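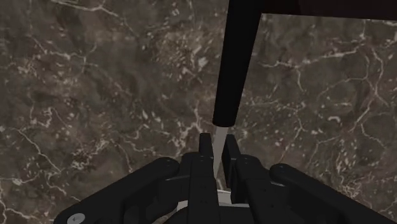

How often does a stone countertop need to be sealed? Most dark marble in a kitchen wants it once a year, and the stretch next to the sink may want it twice.

I put that first so anyone who came for it can have it and go. The rest of this is about the kitchen at the Marnau Street house, where we are now three months in and mostly finished.

We bought the place in October. It had a laminate counter from before my time, brown, with a burn by the stove in the shape of an iron. I would have kept it another few years, but the particleboard underneath had swelled near the dishwasher and the front edge was coming away in strips. Once you start pulling at a thing like that you end up replacing it.

I looked at quartz first. Quartz is the sensible choice and everyone at work has it. It doesn't need sealing, it doesn't mind lemon juice, and the samples all looked fine. I had a stack of them on the windowsill for two weeks and could not make myself care which one we got. Then we went to the stone yard in Lusness to look at remnants, and my wife stopped at a piece of dark marble and that was the end of the quartz.

A remnant is what is left over after somebody else's job. The yard keeps them along the back fence, standing on edge, and they are cheaper because the sizes are awkward. Our kitchen is small and has one straight run of counter plus a short piece by the fridge, so an awkward size was fine. The total came to $1,957 with the cutting, the sink hole and the install. The quote for a full slab of something similar had been more than double.

The man who did the templating and the install was Leandro Esteban, who works on his own and was booked six weeks out. He measured everything with thin strips of plywood and hot glue, and wrote on the strips in pencil. He found that our back wall bows out in the middle, so the counter is scribed to it. If you get a quote from somebody who plans to cover that kind of gap with caulk, get another quote.

He also told us to live with the stone for a week before sealing it, with nothing on it but paper. I don't know if that is standard. It gave the cutting water time to dry out, he said, and it gave us time to find out which end of the counter we would really use.

Now the sealing. I read a lot of arguing about this online and most of it was people selling sealer. What I did was the water test. Put a spoonful of plain water on the stone, wait ten minutes, wipe it up. If the spot has gone darker, the stone is taking in water and needs sealer. If it looks the same, leave it alone. Do it in more than one place. Ours went dark near the sink and hardly at all by the fridge, and it is the same piece of stone.

I used a penetrating sealer, the kind that soaks in. It went on with a white cotton rag, working in sections as long as my arm. You let it sit for the time printed on the can, then wipe off all of it. The wiping matters more than the putting on. I left a patch too long behind the faucet and it dried to a gray haze that took most of an evening to get off. More sealer on the rag softened it, and then it was a lot of rubbing.

Two coats, an hour between them. Windows open, which in January was not pleasant. The house got down to 60 and the dog went and lay on the bed.

Sealer slows down stains. It does nothing about etching, and I wish the cans said so in bigger letters. Etching is when something sour, like vinegar or tomato or wine, eats a little of the polish and leaves a dull mark. You can wipe up fast and still get one. We have three already. One is a ring from a jar of pickles and one is from half a lime. I have no idea about the third. You can see them if you crouch down and look toward the window, and standing up you mostly can't. A polished dark stone shows etches more than a honed one, so if that is going to bother you, ask for honed.

For daily cleaning we use warm water and a drop of dish soap, then a dry cloth. No vinegar, no lemon cleaner, nothing gritty. I bought a bottle of stone spray from the hardware store and it left streaks, so that went under the sink with the other things I bought once.

Crumbs are hard to see on it. I run my hand over the counter before I put the cutting board away.

What is left to do: the backsplash, which is still bare drywall with primer on it. We have gone back and forth on tile. The Sastry place on the bypass has a plain white one that would be up to 40 percent off if we wait for their spring sale, and we would only need one box and part of a second. My wife would like to run the tile up to the ceiling behind the stove. I would like to stop at the cabinets and be done. We also need a strip of trim where the counter meets the door frame, and I have cut that piece wrong twice now, both times too short.

The old laminate went out to the garage and is now the top of a workbench. It is 81 inches long and it fit along the side wall with no cutting. The iron burn is at the left end, under the vise.

Next post will be the floor, if the boards from Fikport get here. They were supposed to come before Christmas. I called on Friday and was told they are on a truck.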